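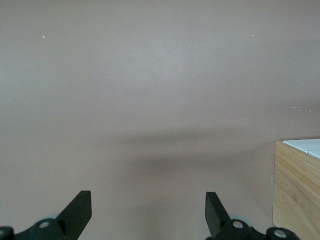
Gastronomie & Event, Modul 4
Bankettplanung: Menüfolge, Mengen, Ablauf
Mitschrift zur Vorlesung, Stand 10/9/26

Wiederholung letzte Woche: Bankett = geschlossene Gesellschaft, festes Menü, fester Zeitplan. Abgrenzung zu Buffet und à la carte siehe Skript Kap. 2.

1. Fallbeispiel Grunimetti
Restaurant, Regionalmenü im März, 61 Gäste, vier Gänge. Planung lief über Tilleo (Reservierung + Tischplan). Weinlieferant Lagman, Geschirr gemietet bei Alirent.

Gemietet: 284 Teller, alle Größen zusammen. Rechnung: 61 x 4 = 244, Rest Reserve. Ist viel, aber Dessertteller kamen nur im festen Gebinde.

Miete 1338 Euro inkl. Anlieferung, Rückgabe ungespült. Spülen selber wäre billiger gewesen, Personal war aber nicht da.

2. Menüfolge
Kalte Vorspeise – Suppe – Hauptgang – Dessert. Käse weggelassen (Zeit!).
Kalte Vorspeise kann vorher angerichtet werden, Kühlfläche prüfen. Suppe erst am Tisch angießen. Hauptgang: Schmorgericht verzeiht Verspätung, Kurzgebratenes nicht. Reden IMMER vor der Suppe oder nach dem Hauptgang, nie dazwischen.

3. Zeitplan
Zwischen zwei Gängen 23 Minuten, gerechnet ab Ausheben letzter Teller. Im Fallbeispiel beim Dessert nicht gehalten, Grund: Kaffee wurde gleichzeitg bestellt. Besser Kaffee als eigenen Punkt in den Ablauf.

4. Service
Einsetzen von rechts, Vorlegen von links. Ehrentisch zuerst. Allergien auf Tischkarte UND auf Laufzettel Küche, nicht nur mündlich.

5. Kalkulation
Wareneinsatz, Personal, Miete getrennt ausweisen. Miete pro Gast ausrechnen (1338 : 61), Ergebnis mitbringen.
No-shows: wer trägt die Kosten? Vertrag lesen, Klausel zur garantierten Personenzahl.

Zur Übung: eigenen Ablaufplan für dasselbe Menü schreiben, diesmal mit Käsegang. Eine Seite reicht. Abgabe über den Kursordner, bitte als PDF, keine Fotos vom Heft.

Nächstes Mal Weinbegleitung, Kap. 5 vorher lessen.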